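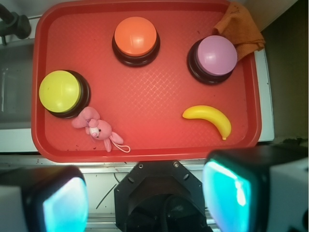

## About us, and about the cell we call Rana

Hi, I'm Teresa Patrício, and I run Feltalwood with Rizwan Tanoli. We're a small workshop that sets up and looks after robot cells for other people — mostly schools, small manufacturers and a couple of labs that would sooner spend their time on their own work than on a stiff wrist joint. There are the two of us, a very full parts cupboard, and Rana.

Rana is our own cell. Every new idea gets tried on her before it goes anywhere near a customer, and she's the first thing people ask to see when they visit, so I thought I'd tell you how we keep her going. If you like the sound of it, we'd probably look after yours in much the same way.

### The tray

Rana works over a red tray with a raised rim and a diamond pattern in the surface. We've tried a few others (a grey one, a lovely deep one that the fingers kept knocking) and we always come back to red. The things that go in it are a bit of a mixed bag: big domed push buttons on dark bases, a plush bunny, a toy banana, an orange cloth. Visitors laugh, and then they have a go at programming a pick on the bunny and stop laughing! Soft things with floppy ears are hard. A domed button is easy to find and surprisingly easy to shove sideways, and the cloth never lies the same way twice.

After a repair we go through the buttons first, then the banana, then the bunny, and the cloth last. If she's going to misbehave it's usually on the cloth.

### Setting up the wrist

The wrist camera looks straight down past the fingers, with the mounting plate at the bottom of its view. I like it that way. If the plate has crept to one side since the last check, I know something has shifted before I've measured anything.

Rizwan does the mechanical side. He takes the fingers off, cleans the mating faces, puts everything back and snugs the screws up a little at a time, going back and forth between them. Then he paints a line of marker across each screw head so we can tell at a glance if one has backed out. He's very particular about the marker. I once used the wrong colour and heard about it for most of February.

My bit is the cable. It has to have enough slack for the wrist to turn right round and not so much that it loops down in front of the fingers. I move the arm by hand through its whole reach, slowly, with the power off, and watch the cable the entire time. It's dull work and I wouldn't skip it.

### Fingers and pads

The pads on the inner faces of the fingers glow a cyan blue, and yes, everybody comments on it. They're also the part that needs the most care. We wipe them with a lint-free cloth and nothing stronger than the cleaner the maker recommends, and look along each one for nicks. Plush fluff is the worst offender, so the bunny gets a going-over with a lint roller too.

We check the pads every 480 picks and swap them at 1000, whether they look tired or not. Rizwan reckons we could stretch it. Perhaps we could! But new pads on an ordinary morning suit me better than torn ones on the day a customer is coming through.

### The log

Every cell we look after has a log, and it's a paper one. Ours is up to 544 entries. Most are boring ("wiped pads, fine") and a few are in capital letters. Anyone who touches the machine writes in it, including the customer, and we read it before we open a toolbox. Half the faults we get called out for are already explained in there, three lines up, in someone's neat handwriting.

### Working with us

We started out in the back of a joinery, fixing a single arm called Bivness that had been dropped off a ute, or so the owner told us. Bivness still runs, on its third set of bearings. After that came Kandness, a packing cell that had stopped about 700 times in one season over a loose connector behind the controller. We replaced the connector, clipped the cable down properly and got a fruit cake for our trouble.

Since then it's been mostly word of mouth. We'll come and set up a new cell with you, service one you've already got, or show your own people how to do the regular checks — that last one is my favourite, and I'm always happy when a customer stops needing us for the small stuff. We don't sell machines, so we won't try to talk you into one.

If you'd like to visit, send us a note first. Mornings before ten are best, while Rizwan is doing the checks, and you're welcome to bring something awkward for Rana to pick up.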